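Saltora will release its third album, Divum, on 9/22/26, the band's label Pruvau said. The record runs 11 tracks and was mixed by Arlindo Quintana.
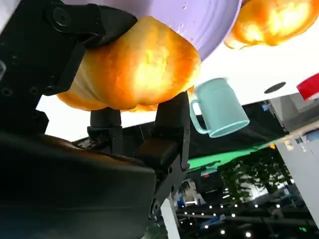
*Orange, bread-like object held in a black gripper.*

The first vinyl pressing is limited to 4,000 copies. Singer Rosângela Toledo and drummer Alcides Macedo tracked the rhythm parts live in March – overdubs were added later.
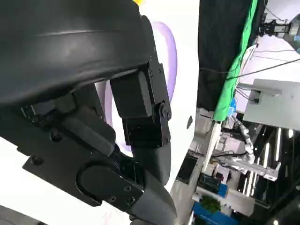 A tour follows, opening at the 660-seat Pandey hall. Support is by Apolinar Hinojosa.

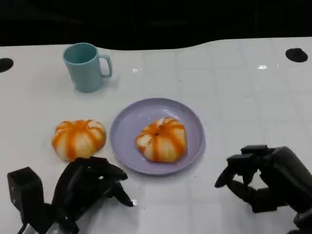
**Will the vinyl be repressed?**
Pruvau has scheduled one pressing only. The digital edition stays on sale.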